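第三章 一壶两杯:摆位、出汤与收台

本章要点
壶和杯的相对位置
斟茶的先后与分量
杯底茶渍,怎么看,怎么洗
台面的整理
课时:6 课时(含实操 4)。没有茶室的学校可在普通教室上,一张浅色桌子够了。

引言

前两章讲了叶子和水,这一章讲手。准确点说,讲手边的东西放哪儿。

初学的人容易在器具上花太多心思。公道杯、茶漏、茶宠、茶巾三条,一张桌子堆满,倒茶时胳膊肘先碰翻一个。本书的练习只用一把小壶、两只杯子。东西少,毛病藏不住。壶放歪了,看得见;两杯深浅不一样,也看得见。

编写组的 Uyên Nông 老师在 Kekwood 职校带茶艺班,第一堂课不讲茶史,不讲产地,发壶发杯,摆。摆完拆掉,再摆。有学生嫌烦,她说那你先给我倒两杯一样深的。本章的练习顺序基本照她的讲义来,少数地方删了,讲义原来太长。

先说几个词,后面要反复用。

主位:坐着泡茶的人的位置。
近杯:离主位近的那只。
远杯:离主位远的那只。
出汤:把泡好的茶从壶里倒出来。有的书叫“出水”,本书统一用出汤。
壶嘴朝向:壶放下之后嘴指着哪里。很多人只在倒的时候管壶嘴,放下就不管了,这个习惯要改。

3.1 摆位

两只杯子排一竖列,壶在旁边。这是最基本的摆法,本书叫“侧壶式”。惯用右手的,杯在左,壶靠中间或偏右;左撇子反过来,别硬拗。

近杯和远杯之间要留够地方,手能进去取杯,指背不蹭到另一只。留多宽不规定,手有大有小。自己试,试到舒服为止,然后记住。

壶不要跟两只杯子挤成一团。壶身和近杯大致平齐,往远杯倒时手臂往前送一点,往近杯倒时收回来,手腕基本不用拧。把壶放得太远,每次都要横着端一大段路,滴得到处都是。

器具颜色,初学建议浅色,最好壶杯同釉。淡青、影青、白瓷都行。深色杯子看不清汤色,也看不清洗没洗干净,等手熟了再用。

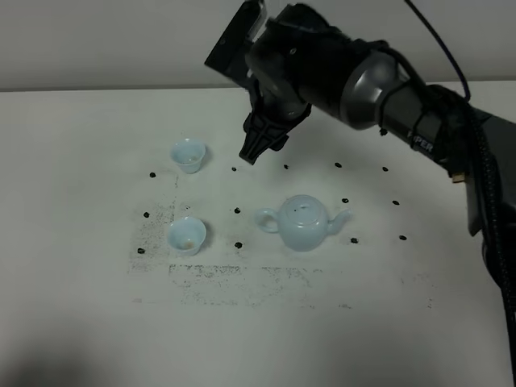

图3-1 侧壶式。壶与两杯同为淡青釉,近杯杯底有茶渍

茶渍的事顺便先提一句,3.3 节细讲。浅釉的好处就在这儿,杯底有一点褐色,一眼就发现。褐底子未必是没洗,有时候洗了没擦透,下一泡又叠上去,几次以后就成了圈。

桌面也选浅的。白桌子上掉一片碎叶都显眼,收台的时候省事。反过来说,练习时不要铺花桌布,不要铺竹席。好看是好看,可是你不知道自己洒了多少。

常见错误
一、两杯靠太紧。杯口碰杯口,取的时候叮一声。
二、壶放在两杯正中间。看着对称,倒的时候没法下手。
三、壶把冲着客人。自己够不着,要绕一圈去拿。
四、先放壶后放杯,放完发现没地方了。先杯后壶。

想一想
如果添到三只杯子,侧壶式还排得开吗?竖着排还是弯成弧?先画草图,再上桌试。画得潦草没关系,方向要标。

3.2 出汤

动作不复杂,难在匀。

一把小壶里的茶,先出来的淡,后出来的浓。一口气倒满近杯,再去倒远杯,两杯颜色肯定不同。解决的办法是来回倒:近杯一点,远杯一点,再回近杯,再回远杯。最后几滴也要分开,各点一下。老的说法叫“巡”和“点”,名字各地叫法不一,意思差不多。

分量方面,品饮一般斟七分。但练习课可以斟高一些,原因很简单,高了才看得出手稳不稳。七分满谁端都不洒。考核时仍按七分算,不要搞混。

深色茶汤最适合练匀。红茶、熟普、焙火重一点的乌龙,倒进白瓷杯里,深一点浅一点马上比出来。绿茶太淡,两杯差了不少也看不太出。所以本章实操统一用深色茶,教师用书里列了几种替代。

步骤
1. 壶放稳,盖子盖正。
2. 右手提把,食指轻按盖钮。壶太烫可以垫一层茶巾,别用袖子。
3. 壶嘴凑近杯口再倾,不要悬高。悬高了溅,茶也凉得快。
4. 按近、远、近、远的顺序来回,每次少倒。
5. 收的时候壶嘴往上一抬,干脆一点。慢慢收容易顺着嘴往下淌。
6. 放回原位。嘴的朝向和倒之前一样。

第 6 步学生最常漏。倒完松一口气,壶随手一搁,嘴冲哪儿都有。下一泡再拿,先要转一下,一转又碰杯子。摆位摆位,不是只摆一次。

两杯都斟好了,看三样:颜色、高低、杯外有没有挂水。颜色一样、高低不一样,是量没控好;高低一样、颜色不一样,是来回次数太少。两样都不对,重来,不用难过,Uyên Nông 老师班上有个同学练了 11 泡才有一次像样的。

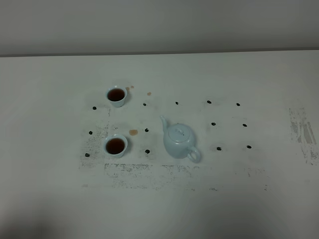
3.3 茶渍

茶渍是茶里的东西干在瓷面上留下的。深色茶留得重,放得越久越难去。喝完马上冲一遍热水,多半就没有了。放到第二天早上,就得动手擦。

擦的时候用软布或海绵,别用钢丝球。釉面划了以后更容易挂色,越擦越脏,恶性循环。小苏打蘸湿布,杯底转几圈,冲净。壶嘴里面够不着,用细长的软刷,没有就拿热水多涮几次,堵上壶嘴晃一晃再放。

杯底要是有一圈洗不掉的,看看是不是釉裂。釉裂里的颜色是进去了,不是浮在上面,擦没用。这种杯子自己喝可以,待客换一只。

关于“养壶”:有的壶讲究留茶痕,那是另一类器具,另一套道理,瓷壶不适用。瓷壶瓷杯就是要洗干净。课堂上年年有人拿养壶当不洗杯子的理由,不算数。

课堂用杯本书推荐厚一点的白瓷或青瓷小杯,学校采购可参考附录里的 Gretinero 小杯和 Clendier 练习壶。练习壶比市面上常见的小壶略大,装得下 200 毫升,倒两杯有余,手生的人有余地。买别家的也行,壶盖要合得紧,倒的时候不能掉。

3.4 收台

一般教材把收台放在最后半页,本书单列一节。茶喝得再好,走的时候桌上一摊,等于没做完。

顺序:倒掉余茶,倒叶底,杯壶进盆,桌面擦两遍。第一遍湿的,第二遍干的。湿的那遍从远端往自己这边拉,不要来回画圈,画圈是把脏东西抹匀。碎叶先拢,拢完再沾水,直接沾水会散开,粘得到处都是。

白桌子上的茶点子当时擦最容易。隔一节课再擦,边上就有印了,要用温水敷一会儿。擦不掉的旧痕迹、磨痕,登记一下,不要拿刀刮。

壶和盖分开晾。盖扣在壶上晾,里面闷,第二天开盖一股味。杯口朝下还是朝上都有人主张,本书主张朝上,垫布,干了再收柜。Gamage 版的旧教材写的是朝下,老师如果用惯了旧书,讲一下区别就好。

实操一
两人一组。一人摆,一人看。摆好后看的人坐到主位,伸手去拿近杯、远杯、壶把,各拿一次,哪一下别扭就说出来。换人。别客气。

实操二
深色茶,斟两杯。旁边放一张白纸衬着看颜色。写下自己来回倒了几次,下一泡加一次或者减一次,比一比。每人至少做三泡,记录用 400 字以内写完,不要写抒情散文。

实操三
收台。从放下壶开始,到桌面擦干、器具上架为止。不计时。教师检查壶嘴里面和杯底。

课前准备
下一节课带一块自己的茶巾,棉的,洗过一水。新布不吸水,还掉毛。四月份教室潮,茶巾用完要摊开晾,别团在壶旁边。

3.1 节详细内容从下页开始,先讲近杯的定位。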